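Teaching suturing by teleoperation

Teaching by teleoperation is a way of getting a robot to learn a job by having a person drive it through the job over and over. The person sits at a console and moves a pair of handles, the arms copy the movements, and everything gets logged. I've been doing this for a fair while now, mostly with suturing on practice pads, so this article leans heavily that way (sorry, warehouse people!).

There are two main families. In hand guiding, which some folks call kinesthetic teaching, you grab the arm itself and push it where it needs to go. It's lovely for big, slow arms and pretty hopeless for tiny surgical instruments, where your own hand would block the view. Remote control fixes that, and the learner gets motions that came through the very same joints it will use later.

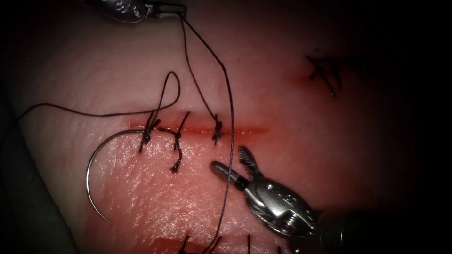
A recording usually holds the joint positions of both arms, the opening of each set of jaws, and video from more than one viewpoint. Our group at Drostura logs all of it 100 times a second, and Ilari Saarela wrote the tool that lines everything up afterwards. Before that we did it by eye, and I still have the sore neck to prove it.

Thread is the hard part. A block stays a block whatever you do to it, but suture thread loops, sags, twists and catches on the tails of the last knot. The robot has to work out which bit of a dark squiggle is the bit worth grabbing. People do this without thinking, so they're terrible at explaining it, and I reckon that's the best argument for showing instead of programming.
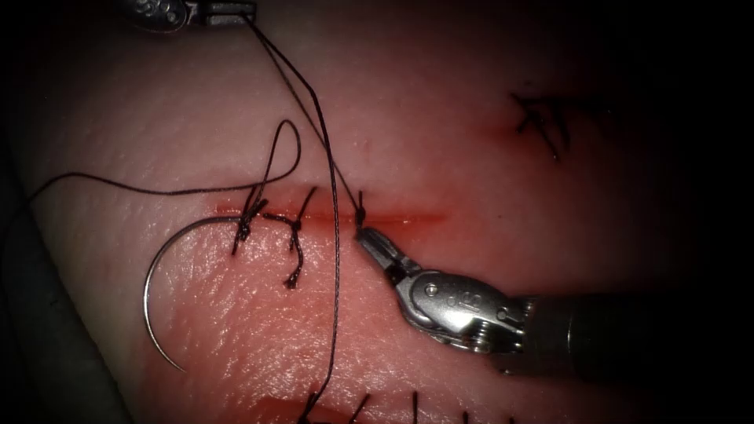

Demonstrators have habits, too. Drita Vukadinović makes small, tidy wraps and hardly ever pauses. Celeste Aravena likes a big generous loop and a good long look before she pulls. Both knots hold, but a learner fed on the two styles at once can land somewhere in the middle and do neither properly. Some groups stick to one demonstrator for this reason. We label each run with the person's name and let the training sort it out, with mixed luck.

Our first set, called Butent, had 200 demonstrations and was all done by Drita. The second, Cheema, has 1,710 from several of us, and 806 of those include a fumble and a recovery. We used to throw the fumbles away! Arsalan Rana talked us out of it, because a robot that has only ever seen perfect knots has no idea what to do with a dropped thread. 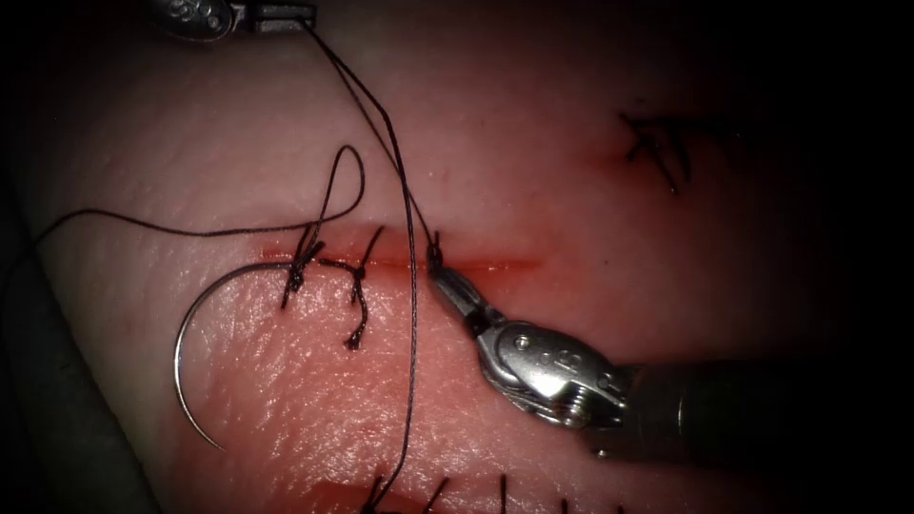 Corrections are the newer wrinkle. You let the robot have a go, keep your hands near the handles, and take over when it starts heading somewhere silly. Those takeovers go back into the training set, and the whole thing runs again. It's tiring work (you're a driving instructor, basically) and we swap seats every half hour. 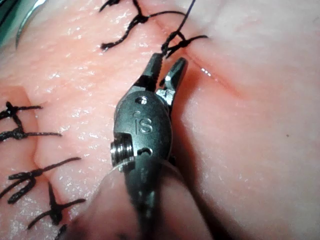 Does the person at the console need to be a surgeon?

It depends on what you want the robot to pick up. For plain knots on a pad, an engineer with steady hands and a few weeks of practice is fine. For anything about tissue handling or where a stitch ought to go, get a clinician in the seat.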